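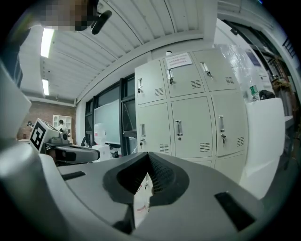 Resero Neighborhood Seed Library and Garden Club
Minutes of the August general meeting
Held in the upstairs room at Fendow Hall, 7:00 p.m.

Chair: Melina Katsaros
Minutes: Eirini Stergiou
Also speaking: Emília Doležal, Nektarios Sarantis, Ifigeneia Tsakiris
Apologies were received from the Pilon Street plot holders, who had their own cookout the same evening.

1. Minutes of the last meeting

Approved with one correction. The pepper that won the tasting was the long yellow one from Spanos Farm, and the July minutes had it down as the short red one. Emília asked that this be fixed in the newsletter too. Agreed, and sorry to everyone who went home and looked for the wrong packet!

2. Seed returns

Nektarios gave the report and it was a lovely one to hear. The club lent out 300 packets in spring, and returns have already started, with lettuce, peas and the early poppies coming in first. He passed a jar of the black-seeded lettuce around the room. It came back a good deal lighter, so there will be plenty of it growing in Resero this fall.

He asked members to please write the year on the envelope. A packet marked "beans, good" is sitting in the tray and if it is yours, come and tell him which beans. Melina thinks it may be the purple climbing bean from two summers ago. Emília is sure it is a bush type. We agreed to sow six of them in a pot and find out.

Squash was discussed at some length. Nektarios would like us to stop accepting squash seed from open gardens, as it crosses so easily, and to take it only from hand-pollinated fruit. Ifigeneia said she has had some of her best suppers from accidental squash and would hate to see them go. After a good back and forth it was settled that crossed squash will have its own drawer, labeled "surprises," and the main drawer will be hand-pollinated only.

ACTION: Nektarios to label the drawers before the next meeting.

3. Tomato tasting

The tasting is set for the last weekend of August, in the courtyard if dry and in the downstairs hall if not. Eighteen varieties have been promised so far and we have room for 30. Please bring at least four ripe fruit of each kind, uncut, with the name on a card. Cherry types are very welcome. Last year we had almost none and the children noticed.

Melina reminded everyone to keep tomatoes out of the refrigerator for at least two days beforehand. Emília will bring bread and Ifigeneia has offered her big cutting boards. Salt will be on a separate table this time, so people can taste them plain first and then salted - it made such a difference to the scores when we tried it at the Pilon Street plots.

There was a question about whether store tomatoes should be included as a comparison. Carried happily, on condition that they are not hidden among Emília's.

ACTION: Eirini to print score sheets with larger type.

4. Rain barrels

The barrel at the north end is leaking at the tap again. Nektarios took the tap off and found the washer split. The replacement is on order. Until it comes, please use the south barrel and close it fully, a quarter turn past where it feels closed.

Ifigeneia proposed buying a third barrel. Everyone liked the idea. The only doubt was where it would stand, as the downspout on the east side drops straight onto the path. She will measure up and come back with a sketch.

5. The fig

It has fruit! Those who were here when it was planted as a stick will understand the cheering. Emília counted 11 figs on the lower branches and has netted them. She asks that people look and do not squeeze. If they ripen together there will be a small ceremony, and if they ripen one at a time she says she cannot be held responsible.

She also wants to take cuttings in winter, once the leaves are down. Anyone who would like one can put their name on the sheet by the door.

6. School visit

The third-grade class comes in the second week of term, in the morning. Plan is to let them shell beans, smell the herb bed and take home one sunflower head between two. Melina did this with another group last year and it went wonderfully, though she suggests having twice as many envelopes as children. Helpers needed for the bean table. Ifigeneia and Eirini put their hands up and two more would be great.

7. Any other business

The good pruners are missing, the ones with the orange tape on the handle. Check your bags.

Garlic order: Melina will send it in at the end of the month. Hardneck only this year unless somebody speaks up. Nektarios spoke up, so there will be a bag of softneck for braiding as well.

Ifigeneia has been keeping notes on which flowers the bees visit in the front border and read us a page of them. Borage is well ahead, with oregano close behind, and the fancy double dahlias get hardly a glance. She was asked to write it up for the newsletter and said yes. We are all looking forward to it.

Emília has spare leek seedlings in the cold frame, first come first served. Water them in well.

Door code for the side gate changes to 2056 from the tasting onward.

Meeting closed 8:40 p.m. Next meeting same room, with garlic.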